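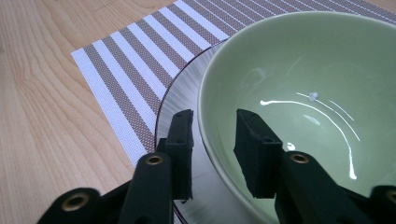 Setting a Table for Hard Water

Oct 3, 2026
By Fatos Babić

Print this article
E-mail this article

Brunello Bianchini has spent most of his working life on the chemistry of rinse water. He runs the test bench at Clomard, a firm that supplies softening equipment to restaurants and small hotels, and the complaint he hears most often concerns cloudy glass.

"People call all of it limescale," he said. "There are 2 separate problems, and only one can be fixed."

The first is mineral film. Water carrying dissolved calcium and magnesium dries on the surface and leaves the solids behind. A drop of white vinegar on a small patch will settle the question: if the patch clears, the haze is a deposit. The second is etching, in which the surface of the glass itself has been altered. Vinegar does nothing to it.

"Etched glass is finished, cosmetically," Bianchini said. "You can still eat off it. You can't polish it at home."

Etching is more common with soft water, a point that surprises customers who have just bought a softener. Detergent dosed for hard water is too strong once the hardness is gone, and the excess alkali attacks the glass. In August his bench ran the same tumblers through 100 cycles at two detergent doses. The full-dose set came out visibly dull. He keeps both sets on a shelf by the door.

Clomard's current unit, the Fliver, was tested in a hotel kitchen in Deltusen, where the supply is hard and the dishwasher runs from breakfast on. The kitchen had been replacing glassware every 8 months. Bianchini would not say what the interval is now - the trial is still open - but he did say that the first change was to the dosing pump. The softener went in afterward.

Tinted pieces get asked about often. He said the tint makes little difference to the wear, though film shows sooner on a dark plate than on a clear one. Decorated rims are another matter. Paint or metal applied over the glaze or glass can lift in a hot wash, and he tells owners to do those by hand in warm water.

His advice for households is short. Test the water with a strip, set the machine's softener to match, and cut the detergent until the dishes stop coming out clean, then go back up one step. Open the door when the cycle ends so the steam can leave.

On rinse aid he was less definite. "It helps the water sheet off. Whether you need it depends on your drying cycle, and I haven't seen yours."

The Amegashie dosing tables, which he uses on the bench, are due for revision next year.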